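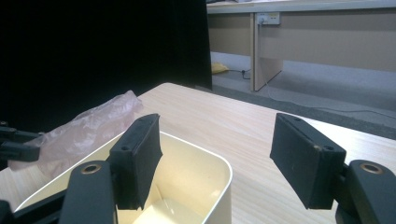 Filed under: Shop Talk / Robotics / Conversations

Trygve Ekström still keeps the pad in his desk drawer. He took it out about ten minutes into our talk and passed it over so I could feel where the foam had let go of its plastic backing along the bottom, a gap you could slide a fingernail into and no more than that.

"You wouldn't see it if you were looking at it straight on," he said. "I looked at it straight on for most of March."

Ekström runs the gripper bench at Piline, a small outfit that teaches robots to pick things up and put them somewhere else. People do the picking first, with hand-held grippers that have the same black fingers the robot arms carry, and the robots learn from what the people did. He came to the work from repairing sewing machines, and he says the two jobs have more in common than you'd think, mostly in how much of the day goes to screws.

The trouble started with soft things. The team had moved on from boxes and cups to thin plastic bags, which had to be lifted off a table and set into a bin, over and over. Bags are hard. They crumple and slide and show a different shape every time you drop them, so when one of the robots began letting go of them halfway across the table, everyone had a perfectly good explanation ready.

"We blamed the bags!" Ekström said, laughing. "Then we blamed the lighting, and then for a little while I'm afraid we blamed Ivar."

Ivar Fagerlund, who had joined us by then with a thermos of coffee and three mugs, took this very well. He is the one who looks after the learning side of things, and he'd changed a setting the afternoon before the drops began. He spent two long evenings changing it back, and changing other things too, and the bags kept falling.

"I had a whole theory," Fagerlund told me. "I'd drawn it on the whiteboard with arrows. I was quite proud of it, and it was wrong from top to bottom."

What he did next was the dull thing, and he asked me to put that in because he thinks people skip it. He sat down with the log and read through the last 200 tries one at a time, writing the result of each in a notebook. The robot had dropped the bag in 91 of them. And nearly all of those drops came when the arm was reaching over the rim of the bin from the far side, which put most of the pull on the left finger.

So they took the fingers off and laid them on a towel. The right pad was fine, a little scuffed. The left one looked fine too, until Ekström pressed it with his thumb and it rolled. Under load the foam was shifting on its backing, only a few millimeters, and then springing back to where it belonged as soon as the fingers opened. Every time someone stopped the arm to check, the pad had already put itself right.

I asked whether it could have hurt anybody, and he took his time over that one. The drops themselves were harmless, he said, since a bag weighs nothing. What bothered him came a week earlier, when the same arm had been set up with a heavier part for a visit from Wanel, one of their customers. The grip had slipped then as well. The part landed on the table and bounced off the edge, and a visitor had been standing there a minute or so before.

"It was written down as a bad grasp," he said. "One line. I wrote that line myself, so I can't even be cross with anyone."

The arm was shut down that same evening and stayed down until every pad in the building had been pulled and pressed. They found 3 more with the same looseness, all of them from one batch of glue that had been stored too near the radiator. Two were on the hand-held grippers, and that gave Fagerlund a headache of his own, because the people using them had been squeezing a bit harder to make up for it without ever noticing they did. He had 3840 recordings to sort through and decide about. He kept most.

These days there's a thumb test at the start of the morning, before the coffee if Ekström gets his way and after it if Fagerlund does. Any drop with a heavy part stops the arm, and two people have to sign before it runs again. The pads have a date penciled on the back.

"I'd like a sensor for it someday," Fagerlund said, pouring out the last of the thermos. "Trygve would like everybody to keep using their thumbs."

"I would," said Ekström, and he put the pad back in the drawer.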